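Posted February
By the Mavbridge Supper Club team

HELPERS WANTED – Wednesday evenings, Mavbridge

We need people. Two paid kitchen assistants and as many unpaid table helpers as we can get, to start as soon as you're able. Read to the end before you write in please, most of what we get asked is in here somewhere.

What it is. A weekly supper for anyone in Mavbridge who wants one. Pay what you like, or don't. Started in the old Quinlan shop with soup and bread, now in the hall behind it with a proper oven. Last year we put out 1071 meals, which is more than the kitchen was ever set up for, and the washing up shows it.

The paid jobs. Kitchen assistant, two posts, 8 hours a week each. Hourly rate is on the form. You'd be in from early afternoon, chopping, getting trays in and out, keeping the fridge labels straight, then washing up and mopping down after. Food hygiene certificate good, not essential – we'll put you through it in your first month and pay you for the time. You do need to be able to lift a full stockpot with someone on the other handle. Steady on your feet, fine with heat, fine with onions. Lots of onions.

Not a chef job. The menu is set by whoever is cooking that week, and it changes when the veg delivery comes in wrong, so being easy about that matters more than experiance.

The unpaid bit. Table helpers, doors open to last plate. Laying up, carrying, sitting down with people who've come on their own. Under 16s welcome with an adult. Travel paid if you keep the bus ticket. You get fed, same food as everyone.

Also wanted, one person with a van or big estate for the Starkurley run. That's the farm shop, they let us have what's left at closing. Fuel money paid. Every other week would do.

Shifts go up on Ukeo, so you'll need a phone or be happy for us to ring you instead. Swaps are fine if you sort them before noon on the day. Please don't just not turn up, we end up with one person on plates and a queue out to the bins.

Allergies – everyone who handles food does the allergen sheet, paid or not. Takes twenty minutes. Boring but we won't bend on it.

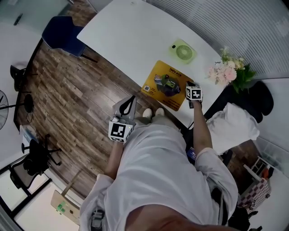

One of last year's helpers wrote to us that she'd put off applying for months thinking she'd have to be good at cooking, then spent the whole winter buttering bread and talking to people and would we please say so in the advert. So, saying so. She also says bring flat shoes and that the hall is freezing until the oven's been on an hour. Both true.

How to apply. Form from the hall or the library desk, or ask and we'll post one. No CV needed. Tell us which role, what days your not free, and one person who'd speak for you. For the paid posts there's a short chat and a trial shift, paid, whether you get the job or not.

The hall has a ramp at the side door and a step at the front. If you need anything different for the chat or the shift just put it on the form.

We've had a small grant of £200 for aprons and decent knives so no need to bring your own. Forms back by the end of the month. Late ones we'll still read for the table helper spots, but not the paid ones, sorry.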